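Flalemeo
Hand-held teaching grippers
Products > Teaching tools > Pluvgate pair

Pluvgate hand-held grippers, set of two

Pluvgate is a pair of hand-held grippers for showing a two-armed robot how to do a job. The operator picks one up in each hand and carries out the task at a table in the ordinary way. The movement of both grippers, the opening of the jaws and the view from the camera on each gripper are saved together, and the saved run is used to train the arms. No robot has to be present while the runs are being made.

Most customers use the set for short table tasks: putting an item into a basket, moving parts between trays, standing things upright, passing an object from one hand to the other. A new operator normally needs a morning to get used to the handles. The jaws follow the trigger directly and there is no spring assistance, so the grip on the object is the grip the operator gives it.

The gripper camera looks forward along the fingers. Both pads stay in view at the bottom of the picture at every opening, and the object comes into view between or beyond them as the hand moves in.
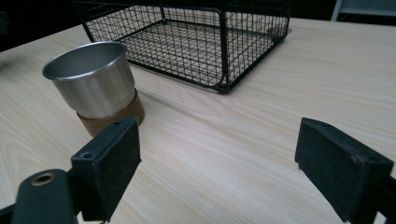 Gripper camera view with the fingers open. Cup and mesh basket on the table.

The same fingers fit the Kudel arm tool, so the pads seen in the recording are the pads the arm will use. Pads are sold in pairs and are held by two screws. Matt black is the only finish we stock. We tried a grey pad last November and withdrew it after customers reported that it was hard to tell from steel items in the picture.

Marker plates

Each gripper carries a white triangular plate on top, printed with dark markers. An overhead or head-height camera reads the plates and works out where each gripper is. The plates must face the camera for most of the run. Short losses are filled in by the software; a loss longer than 400 milliseconds is flagged and the run goes to the review list. Do not clean the plates with solvent. A damp cloth is enough. 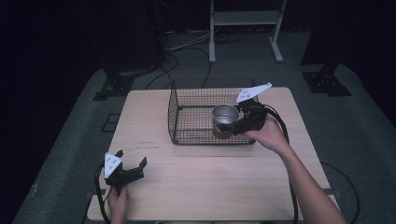 Two-handed use: cup held at the basket with the right gripper, left gripper open.

Cables

Both grippers are wired. The cable leaves from the rear of the body and should be left with enough slack to reach the far side of the table without pulling on the wrist. Long cables are available to order. There is no wireless version and we do not plan one.

Table and background

Any steady table will do. A plain top with little shine gives the best results from the gripper cameras. Keep the fixed camera where it was when you calibrated it. If the table or the camera is moved, run the calibration again before recording.

Technical data

Weight of each gripper, without cable: 547 g
Cable length, standard: 3,000 mm
Recommended working distance from plate to fixed camera: 700 mm or more
Connection: USB, one port per gripper
Body: black plastic
Handedness: both grippers can be used in either hand
Recording software: Priedītis, licence for one computer included

What is in the box

Two grippers with pads fitted
Two marker plates, fitted
Two standard cables
One spare pair of pads
Calibration board
Printed quick guide (English, Lithuanian, Latvian)

The fixed camera, the table and the computer are not included. A list of cameras we have tested is in the Priedītis manual.

Recording a run

Start Priedītis and check that both grippers show green. Close and open each gripper fully once. Hold both grippers over the table with the plates facing the fixed camera and press the foot switch or the space bar. Do the task at an even pace. Press again to stop. Runs can be deleted straight away if something was dropped or knocked, or kept and marked as failed. Some training methods make use of failed runs, so ask whoever is doing the training before you throw them out.

Vary the starting position of the objects between runs. A set in which the cup always starts on the same spot will train an arm that only looks there.

Ordering and delivery

Orders placed from 24th June will be supplied with the revised trigger. The earlier trigger can be exchanged at our workshop at no charge; please email first with the serial number from the underside of the handle.

Sales and quotations: Merike Rimkutė
Technical questions and calibration: Algirdas Sepp
Repairs and spare pads: Tanveer Afridi

Related products

Kudel arm tool
Pluvgate single gripper
Calibration board, large
Foot switch, USB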